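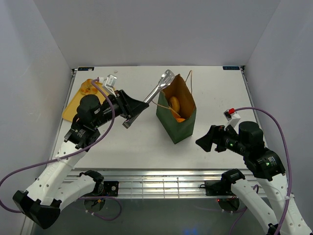
Do you need a music degree to teach the drums?
In Britain, anyone can call themselves a drum teacher, and plenty with no certificate at all are very good at it.

Print this page
E-mail this to a friend

I've been reading drum tutors' websites for a fortnight because my nephew wants lessons and I'm the one in the family who is supposed to know. I played in bands for years. I know what a paradiddle is. I did not know how hard it would be to work out whether a stranger can teach a child of 10.

They all have the same biography. Started on saucepans. "In demand". Has shared a stage with somebody you half remember. Shared how? Same night? Same festival, different field, at noon?

One chap lists a film soundtrack. I looked for the film. I found a poster and a running time. He may well be on it and he may play beautifully on it, but I still don't know what he does with a boy who can't keep his left hand going.

Letters after the name, then. My old teacher, Parveen Kodikara, had none. She'd left school early and learned in a dance band. She made me play quarter notes to a click for most of one February and I hated every minute. Everything I can do on a kit dates from that month.

The worst teacher I ever had was a graduate with honours. Lovely player. He spent the hour playing at me. I'd pay, sit on the spare stool, clap politely and go home.

So I'm not against degrees and I'm not against soundtracks. I just don't think either tells you much about a half-hour on a wet afternoon with somebody else's child.

"Over 2000 students taught." This one is from a school called Zotcombe. I'd like to know how many came back for a second term. A big number of pupils could mean a busy teacher or a leaky bucket, and the page doesn't say which.

Then the methods. Everybody has a Method now. Flulero is the one I keep being sold, and as far as I can tell from the free pages it is rudiments, a metronome, and coloured stickers on the drums. I've nothing against stickers. The monthly fee seems steep for them.

I asked the Flulero people what was in it that isn't in any second-hand snare book. The answer was a link to a video of a man nodding at a camera.

Someone always brings up the metronome as if it were a modern gimmick that kills feel. Maelzel had his patent by 1816, or thereabouts depending on who's telling it. People have been blaming it for their bad time ever since.

Pranab Khan has replied to say the trial lesson is the answer. Maybe. I've sat in on 2 so far. A trial lesson is a sales pitch with sticks. The child hits everything, the teacher says he's a natural, and you're handed a form for a block booking.

He was told he was a natural both times, by the way. I love him dearly and he isn't. He's an ordinary boy who likes a racket and might get good if somebody's patient.

What I want to see is a lesson with a pupil who's been going for a year and is a bit bored. I asked. One tutor said it would upset the pupil, fair enough. The other, Sandamali Cassim, asked her pupil's mum, who said fine, so I went.

It was dull in the right way. Same four bars, slower, slower again. She hardly touched her own sticks. She stopped him when his shoulders went up, and she wrote one line in his notebook at the end. One line! I used to get a page and lose it.

No biography to speak of on her site. A phone number, a price and the words "beginners welcome". I nearly skipped it.

Before anyone says I've found a guru, I haven't. It was one lesson, on a good day for all I know. She may be hopeless with beginners. I'd still want to hear her explain how to hold a stick to someone who has never held one.

Sumaiya Bandara asks about grades. Mixed feelings. A grade means you can play certain pieces in a room with an examiner. I've known kids go up through them who froze when a guitarist came in a bar early. I've known others who'd have packed it in without a certificate to aim at.

If a teacher tells you every pupil passes, ask who gets entered. Ask what happens to the ones who aren't.

Also to Roos Visser: no, I wouldn't buy the kit first. A practice pad and a pair of sticks will do until he's asked for his own lesson without being nagged. The shop will tell you different. Alva, round the corner from me, told me a child needs "a full set-up from day one", and Alva sells full set-ups.

The Sidedport band night is open again for people to email about, and half the tutors I've been reading claim to be regulars. I'm going to go and see which of them the bar staff recognise.

We've booked four lessons with Sandamali, paid one at a time. She didn't push for the block. I'll post after the third, when the novelty's gone and he's been told to slow down.

Print this page
E-mail this to a friend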